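Home | Topics | Materials | Glossary | Contact

Foam block

A foam block is a piece of light, cellular plastic or rubber cut or moulded to a simple shape. Foam blocks are used in packing, upholstery, play and teaching, and as supports in workshops and clinics. Most are made from polyurethane, polyethylene or ethylene-vinyl acetate, usually shortened to EVA.

Structure

All foams consist of gas bubbles held in a solid. In open-cell foam the bubbles join up, so air and water pass through and the block is soft and easily squeezed. In closed-cell foam each bubble is sealed. Closed-cell blocks are firmer, float well and take up little water. EVA and polyethylene foams are normally closed-cell, while the polyurethane used in cushions is normally open-cell.

Manufacture

Polyurethane foam is poured as a liquid on to a moving belt, where it rises and sets into a long loaf. The loaf is left to cure before being cut. EVA is mixed with a blowing agent and heated in a press, and the sheet swells when the press opens. Blocks are then sawn, cut with a hot wire or stamped out with a steel die. Colour is added to the mix before foaming, so it runs right through the block.

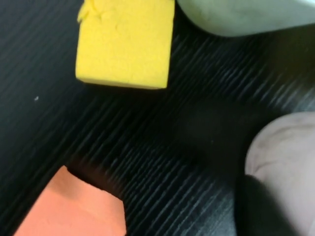

Wear and ageing

Foam breaks down with use. Corners and edges usually go first, as they take most of the knocks and are the parts people pick at. Polyurethane also suffers from light and damp air, turning yellow and then brittle. In her handbook for small museums, Anneliese Ostermann advises keeping foam objects in the dark and handling them as little as possible. EVA lasts better but can shrink if stored near a heater.

Torn blocks can be trimmed with a long, sharp blade. Contact adhesive will hold a clean break, although the joint is stiffer than the foam on either side. Few kinds are accepted in household recycling. Clean polyurethane offcuts are often shredded and bonded to make carpet underlay.

Use in play

Foam building blocks became common in nurseries as a quieter and softer choice than wood. The Zarlow set, sold in a drawstring bag, had 72 pieces in 3 sizes. A smaller box of 30 was later made for use at home. Small pieces are unsuitable for children who still put things in their mouths.

See also: Sponge; Upholstery; Underlay

37 shares | 3 comments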